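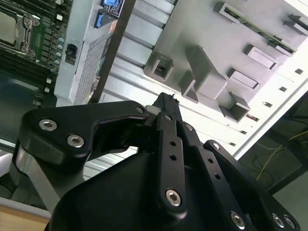 Arroyo Practice Tower
Full-size desktop for learning, teardown and rebuild
Stock number 726
Sold by Zultorport

If you want to learn how a desktop goes together, get a big one. The Arroyo is a full-size tower with a full-size board, and once it's lying on its side with the panel off you can reach nearly everything without skinning your knuckles. We love these machines! They came to us out of office service, part of a lot of 2000, and we set aside the ones that seemed right for the classroom and the hobby bench.

The layout is the best part. The board sits in the middle with the processor socket and memory slots where you can get at them, the power supply stretches along one side of the case, and the drives have a corner of their own beside a sheet-metal cage. Cables run in real bundles, so there's plenty of practice in tracing a line from one end to the other (and in getting it all tucked back so the panel will close, a skill of its own).
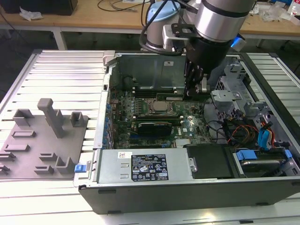
Arroyo tower with the side panel off. The blue latch is at the left end of the power supply.

What we like about it

The blue parts. There's a latch by the power supply and blue clips on the drive carrier, and they make it easy to say "start with the blue one" to a room full of beginners.

Labels you can read in place. The power supply's spec label faces you when the case is open, so a class can go over it before anyone picks up a screwdriver.

A socket with a proper metal retention frame. Lifting that lever for the first time makes people nervous, and we'd much rather they got the nerves out on an Arroyo than on the new build they saved up for.

What's in the box

Tower with power supply, board, processor, memory and one hard drive (wiped)
Side panel
Power cord
Cistura parts map, one folded sheet with every connector named

The processor cooler, thermal paste and screws are packed in a separate bag. No monitor, keyboard or operating system. The case will show wear, mostly light scratches on the outside.
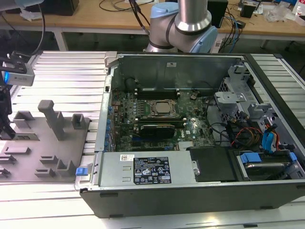 One buyer wrote to us in August: My daughter and I had the drive out and back in three times the first evening, and the parts map is now taped up over her desk. I'd have liked a second memory stick to practice with, but that's a small gripe.

Spare memory is now listed under Prarnance Parts, along with drive carriers and cable sets.

Price and shipping

$48 each. Packed weight is roughly 50 pounds, so please have a hand cart ready if you're ordering for a class. Unplug the tower before you open it, and keep the foam if you plan to move it between rooms.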